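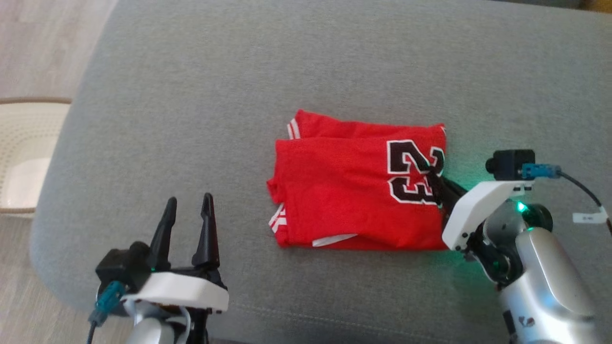 Week 6 handout: Comparing grippers and wrist cameras on soft goods

Read this before the lab on Monday. The reading from last week (contact with rigid parts) still applies, but most of the numbers in it don't carry over to cloth.

1. Why garments

A rigid block has one shape. A folded jersey has as many as you care to give it, and its outline changes as soon as a finger touches it. For a gripper comparison this is useful. Differences that hardly show on blocks become large on fabric, particularly at the edges of a fold, where the finger has to separate one layer from the next or take all of them together.

Upholstery is harder than a table top. The cushion gives way under a fingertip, so contact force rises slowly and the controller sees the contact late. Grey fabric under red fabric is an easy case for the camera. Grey under grey is not, and we will get to it in Week 8.

2. The two finger types

Clokora fingers: narrow and pointed. Good for getting under a hem or the edge of a fold. Poor at holding a thick bundle, which tends to pivot about the contact point.

Floltia fingers: wide, with a soft pad. They hold a bundle well but push the top layer ahead of them on approach. Esko Turunen's group tried them with a slower closing speed and got less bunching, at the cost of a longer cycle.

Both sets mount on the same housing with the same screws. Check the screws after each change. A loose finger looks exactly like a calibration error in the logs.

3. Camera placement

A wrist camera sees the fingertips and the cloth between them. It loses the outline of the garment in the last part of the approach, when the cloth fills the view. The head camera keeps the outline but the arm often covers the contact point. We record both and compare the grasp estimates from each.

Large printed numerals and striped trim give the matcher plenty of features. Don't assume the same result on plain cloth. Elsa Saarela's set of 236 trials is split into printed and plain garments for this reason, and you should report the two separately.

Leave slack in the camera cable at the wrist. A tight cable pulls on the connector when the joint rotates and the image drops out.

4. Procedure

Fold the garment to a rough rectangle and lay it near the middle of the seat.
Start with both grippers clear of the fabric.
Bring one arm in to hold an edge, then bring in the other.
Lift 50 mm, hold for 3 seconds, lower.
Score the trial: held, slipped, or unfolded.
Refold by hand before the next trial, even if the bundle still looks tidy.

Do not change fingers and camera position in the same block of trials. Last year two groups did, and their results could not be used.

5. For your report

Give the success rate by finger type and by garment type. Include at least one failed trial and say at which stage it failed — approach, closing or lift. Aatos Jääskeläinen will mark the reports. Questions about the rig go to Morag Morrison in room 502.

Related items
Week 5: Contact with rigid parts
Week 7: Controller gains and closing speed
Week 8: Low-contrast fabrics
Ritis logging software: short guide
Lab booking and safety sheet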